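Visitors try sorting the rubbish at Tosuta's open day
By Amrit Fraser
Sunday, 4.30 pm

More people than expected turned up to watch kitchen rubbish being sorted on Sunday, when Tosuta opened its Paquette Street workshop to the public for the first time.

The firm, which moved into the former carpet warehouse two years ago, collects recordings of everyday household jobs. They are used to teach robots how to handle things at home. Staff had expected 200 visitors over the day. By the time the doors closed at 4 pm, 163 had signed the book at the front desk, and a good many others had walked straight past it.

Most of the building is laid out as a set of ordinary rooms. There are two bedrooms, a laundry, a small office and three kitchens, and it was the kitchens that drew the longest queue. Staff worked through a session on household waste, using a gripper held in each hand to pick things up and put them in the right place.

"People arrive wanting to see a robot walk about," said Eleni Dumitrescu, who runs the workshop. "We don't have one that walks. We have people doing the washing-up and taking out the bins, and the recordings go off to the robot side afterwards."

The grippers have two fingers that open and close, and the person holding them has to do everything through those fingers. Hard things such as lids and tins are simple enough. Thin plastic bags are another matter, and staff said new starters spend most of their first week on them. 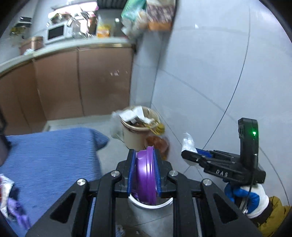
Each session is done many times over, with the rubbish mixed up again between goes. Ms Dumitrescu said the workshop had recorded 1,828 sessions in its kitchens since January, and that waste sorting made up the largest share of them.

Recordings with mistakes in them are kept as well. If a wrapper is dropped, the person picks it up again and carries on, and a note is made against that part of the recording.

Visitors could have a go themselves at a table in the entrance hall, where a pair of spare grippers had been set out with paper cups, clothes pegs and a heap of carrier bags. Children were allowed to try with an adult beside them. Several came back for a second turn.

Zachary Sandhu, from Priravov, had brought his two daughters. "The eldest got all the pegs into the cup and then couldn't let go of the last one," he said. "I did worse than she did. Your wrists ache after five minutes."

Not everyone came for the hands-on part. Rosaire Després, who worked at the town's recycling plant until he retired, asked at the afternoon talk whether robots trained this way would end up replacing staff on sorting lines. Audrey-Anne Marchand, who gave the talk for Tosuta, told him the present work was only for homes and that the firm had no contract with any waste company. Mr Després said later that he was glad to have had an answer but would be asking again next year.

Other questions at the talk covered pay, noise and parking. Ms Marchand said operators work in pairs on four-hour shifts with a break every 40 minutes. She agreed that the delivery bay had been blocking the pavement on weekday mornings and said vans would use the rear gate from June.

The firm is taking on more operators for an evening shift. No experience is needed, and training takes two weeks. Forms were handed out at the door and can also be picked up from the front desk on weekdays.

A second open day is planned for the autumn, with places booked in advance. The laundry room, closed on Sunday for work on the floor, should be open by then.

14 comments | 37 shares

Contact the newsdesk | Copyright Priravov Local News | Back to top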